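Speaker notes, gripper talk, 13 November 2024

Okay, start with the laundry confession. I named the build Plernimari, it's a handheld gripper I put together in the Broltside shared shop, and its whole job is collecting folding demos so an arm can learn from them later. Say hi to the back row!

Parts slide next, go fast. Two linkage arms, steel-looking pins, textured finger pads (the third set, the first ones slipped on everything). I've spent 290 dollars so far — wince here — and recorded 223 demos since February.

Then sweatpants. I love sweatpants as a test because they're soft, they're thick at the seams, and there's that drawstring waiting to get caught in something. Lay them flat on the bed, open the fingers wide, come in over the near leg.
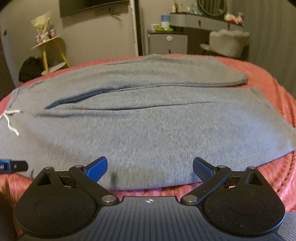 Somebody at the Plasent meetup asked me why I don't start with towels like a sensible person, and whether the pads can pick up one layer of a leg without dragging the other one along. Fair! One layer is hard. My answer is to go in at a shallow angle and close slowly, and I still lose 9 grabs on a bad evening.

Pause for water. Then the Cozma software bit, 3 minutes tops, and open it up for questions.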